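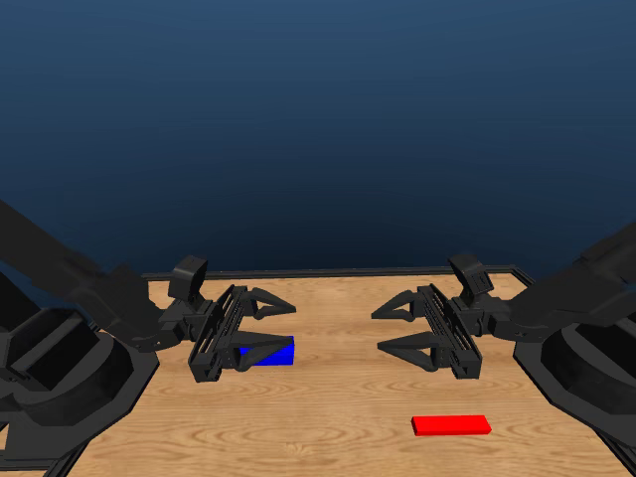
A member asked whether prints left unsold from the spring portfolio could be returned to the artists before the next hanging, and said that two drawers of the plan chest could no longer be closed. The chair replied that the matter came under item 3 and would be taken there.

SURNWOOD PRINT AND DRAWING SOCIETY
Minutes of the November meeting
Held in the upper studio, Monday, 7:00 p.m.

Present: 17 members, including the chair and the secretary. A quorum was declared.

1. Minutes of the previous meeting
The minutes were approved with one correction. Under "Paper order," the word "etching" was replaced with "relief."

2. Members' exhibition
The secretary reported that Brendach Gallery has confirmed the front room and the stair wall for the winter exhibition. Each member may enter up to two framed works. Works on paper must be behind glass or acrylic and fitted with D-rings; sawtooth hangers will be refused at the door. Labels are to give title, medium, edition number and price, in that order.

A proposal to admit digital prints was discussed at length. Several members felt that a digital print made from an original drawing should be labeled as a reproduction. Others held that a drawing made entirely on a tablet has no other original. It was moved and seconded that digital prints be admitted if the edition is limited and signed, and that reproductions of existing drawings be excluded. Carried, with two opposed.

3. Unsold portfolio prints
The spring portfolio was issued in an edition of 100. The unsold sets remain in the plan chest. It was agreed that complete sets will be kept and offered at the exhibition for $135, and that loose sheets will be returned to the artists. Sheets not collected by the January meeting will be used as proofing paper. One member asked that the title pages be held back, as the type has been distributed and they cannot be reprinted. Agreed.
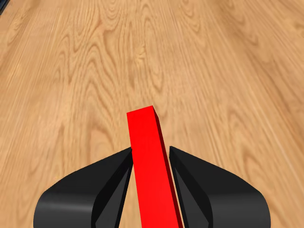
4. Paper and ink
Lumenta has discontinued the heavyweight cream sheet used by the relief group. Samples of the replacement were passed around. The surface is smoother, and those who had tried it with water-based ink reported some offset when prints were stacked too soon. The secretary will ask for a quote on a half ream before any larger order is placed.

5. Drawing sessions
Monday sessions will continue through the winter, with the first hour given to short poses. A request for a session on drawing trees and bare branches was received favorably. Members willing to lead it should speak to the secretary.

6. Exchange with Perodus
An invitation has been received from the Perodus print workshop to exchange small works, no larger than a postcard. The deadline was considered too close to the exhibition. The secretary will reply asking for a date in March.

7. Other business
Members were reminded that solvent rags go in the lidded can by the sink.

The meeting was adjourned at 8:40 p.m.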